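About the Skutside Office Register

The Skutside Office Register records who has held elected and appointed office in the district of Skutside, and under what powers. It is published by Zoliler, a small reference publisher based in Zorkano.
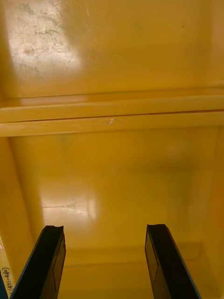
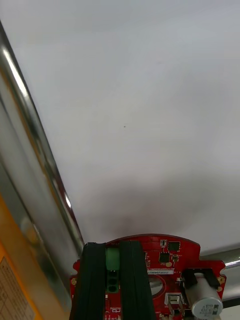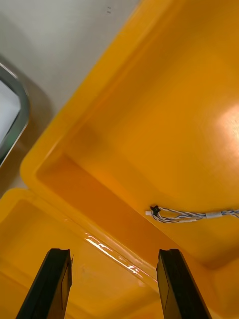

Each entry gives the title of the office, the dates of each term, the method of selection and the rule under which the holder could be removed. Acting holders are listed separately – they do not count towards a term limit. The present issue covers 313 offices, of which 283 are still in being.

Entries are checked against council minutes and the Nedeljković papers. Where the two differ, both dates are printed. Corrections received by the end of May are included in the text dated 03/06/2023.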